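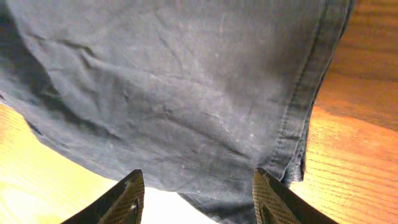

Dark gray cloth with creases and specks of lint.

How to Get Lint and Wrinkles Out of Dark Clothes
By Marlene Bergeron
6 Aug 2020

Dark cotton shows every bit of lint, and a warm iron will press it right into the weave. Clean the cloth first, then deal with the creases.

You will need:
A lint roller or a damp rubber glove
A spray bottle of water
An iron, if the creases are deep

1. Take the piece outside and shake it hard by the hem.

2. Lay it flat on a table and smooth it from the middle out with your palms. Open up any folds at the sides, where dust collects.

3. Roll in one direction, top to bottom. Change the sheet when it stops picking up. With a glove, use short strokes and rinse it often.

4. Go along the hem separately. Lint sits against the stitching, and a roller skips over the thick edge. A strip of tape works well there.

5. Mist the creases lightly and wait 2 minutes. Pull the cloth straight by the seams. If a crease stays, turn the piece inside out and iron it on the setting listed on the care label.

6. Trim loose threads at the hem corners with small scissors. Do not pull them.

Let the cloth cool before you fold it. Store dark clothes away from towels and fleece.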